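The Costmap Should Admit What It Does Not Know

By Marcela Kuruc
June

Most navigation stacks for indoor robots still reduce the world to one number per grid cell. The number says how much the planner should dislike going there. Zero is free, the top value is forbidden, and everything between is an inflation radius or somebody's hand-tuned penalty. I maintain one of these stacks, the Vulska planner, and I think the single number has outlived its usefulness for robots with legs, arms, or both.

My complaint is narrow. A cost value mixes two quantities that ought to be kept apart: how bad contact would be, and how sure the perception layer is that anything is present. A wall seen clearly from two meters and a dark smear that might be a shadow can land on the same value by different routes. Once they are added together, the planner cannot separate them again. It can only steer away from both or, with a lower weight, walk over both.

The usual defense is that a good enough detector makes the distinction pointless. Anežka Gajdoš, who wrote most of the perception front end for Hrnčiar, has argued this to me several times, and her argument deserves a fair statement. If the segmentation model is well calibrated, she says, you threshold it once, and downstream code gets a clean binary answer. Simple interfaces are easier to test. A planner that reasons about confidence is a planner with more branches, and branches are where bugs live.

I agree about the branches. I do not agree that a threshold removes the problem. It moves the decision to a module that has no idea what the robot is trying to do.
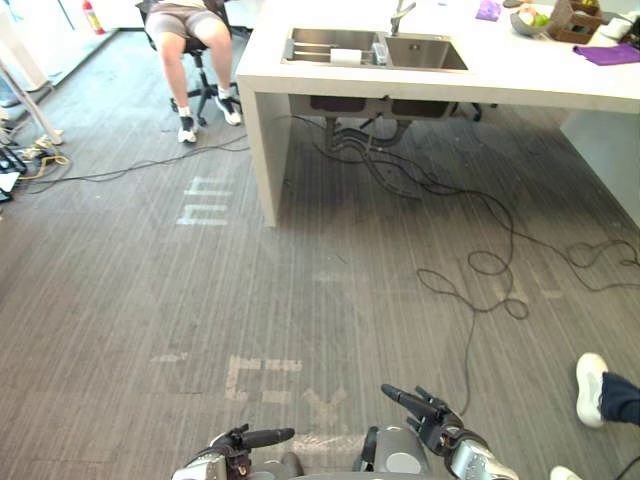 Thin obstacles are the case I keep returning to. A cable is a few millimeters tall, often below the noise floor of a depth sensor at walking range, and it has no footprint worth the name in a grid with 50 mm cells. The height filter in our ground segmentation used to discard everything like it as floor texture. Black cables looping over a gray striped carpet are at least visible in color, but so are pale tape letters stuck to the same carpet, and the tape is something a foot can land on. A detector that flags every high-contrast line on the floor will fence off the tape. A detector tuned to ignore the tape will lose some cable. The depth channel could separate them in principle, and at short range it does. At long range it returns a shrug, and the shrug should be passed along as such.

What we run now in Vulska stores 3 values per cell: the probability of occupancy, the consequence of contact given the current gait, and the age of the last useful observation. The planner combines them late, when it knows the task. Approaching a sink to pick something out of a basin, it can afford to slow down and look again. Crossing open floor with nothing in the hands, it can take a longer path and skip the second look. Carrying a load, it treats an old observation as no observation.

The price is real. Memory per map rose, as expected. Planning time rose more than I wanted until we stopped re-evaluating cells whose age was the only thing that had changed. Logs are harder to read – a replay tool that once showed one heat map now has to show several, and people leave the wrong one selected. We went through 4 versions of the viewer before the arguments about it stopped.

We also replayed 296 recorded runs from the Pridcombe site against both representations. I will not quote a success rate, as replay cannot tell you what the robot would have seen had it taken the other path. What replay does give you is a reason for each detour. Under the old map the reason was a cost value and a guess. Under the new one I can see whether the planner avoided a cell it believed was occupied or a cell it had not looked at properly. Those call for different fixes, made by different people.

Some of this can be had more cheaply. The Flokorico toolkit keeps a second grid for unobserved space and leaves the first alone, and for a wheeled base with a decent bumper I would probably stop there. For a biped I would not. A foot placement commits the machine for the whole length of the step, and the swing-phase controller has limited room to change its mind.

Anežka still wants her threshold. Our current compromise is that the front end publishes the full distribution along with a thresholded topic for consumers that ask for it. The Vulska footstep module does not subscribe to the second one, and I intend to keep it that way through the next release.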